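Two-arm kitchen task in simulation: right arm stalls at the grasp, left arm fine

Afiq Hidayat
Posted Monday, 16:20

I help with the robotics club at Purnalthorpe and we are entering the simulated kitchen round in August. Two arms, one counter, and a fixed set of items which the arms have to pick up and place. We build our scenes in Podgate and drive the arms with a script two of the students wrote. We have no real hardware, so everything has to work in the simulator.

The left arm does what it is told. The right arm gets to the lemon on the cutting board and then fails on most attempts. The log says "contact, no grasp" and the episode times out at 680 steps. Over the last 39 runs it managed a clean lift in 7. We have tried slowing the approach, with no change. The control loop runs at 300 Hz and both arms use the same gripper settings.

The point we are arguing over is this one, with the right gripper down on the lemon and the left one holding nothing, between the plate and the pan:
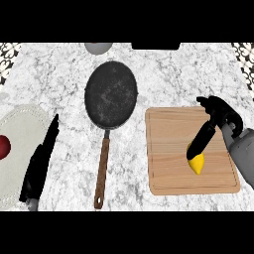 Raimonds Kütt wrote back within the hour that slowing the approach would never have helped, as the log line already tells you the arm arrives. "Contact, no grasp" means one finger has registered a touch and the other has not. The controller then waits for the second contact until it runs out of steps.

He suggested checking three settings in this order.

First, the grasp target. If the script sends the wrist to the centre of the object and the wrist is tilted, the fingers will not close evenly on either side of it. Work out the target for the point midway between the fingertips and apply the tilt afterwards. Students very often do it the other way round.

Second, the angle of the fingers to the object. A lemon is longer than it is wide. Close across the short axis. If your script reads only the position of the object and ignores its rotation, you will get a good grasp whenever the random placement happens to suit you, and a success rate like yours the rest of the time.

Third, the collision shape. Look at what the physics engine is using and ignore the drawn surface. If the lemon has been given a plain box or a sphere, the fingers are meeting something which does not match what you see on screen. Switch on the collision overlay and check before changing anything else in the model.

He added that friction should be left alone until all three are done. Raising it will make the numbers look better in practice and you will lose the gain as soon as the organisers load their own values.

Chuensuk
Posted Monday, 18:05

had the same message last term, reinstalled and it went away. might be the version

Retell
Posted Monday, 21:40

Reinstalling will have reset the object files to their defaults, so that agrees with the collision shape suggestion above.

One addition. Using the same gripper settings for both arms does not mean the same behaviour. If the right arm was made by mirroring the left, check the sign on the wrist rotation. We had a mirrored arm which reached every position correctly and was turned the wrong way at each of them. The left arm passed all its tests, and we lost two club sessions to it. Print the wrist rotation for both arms at a mirrored pair of targets and compare.

Also log the two finger contacts separately. It is a short change to the script and it will show which finger is missing.

Afiq Hidayat
Posted Monday, 22:15

Thanks. The script reads position only, so the second item applies to us. I will get the students to add the rotation and log each finger, then check the wrist sign. Friction stays where it is.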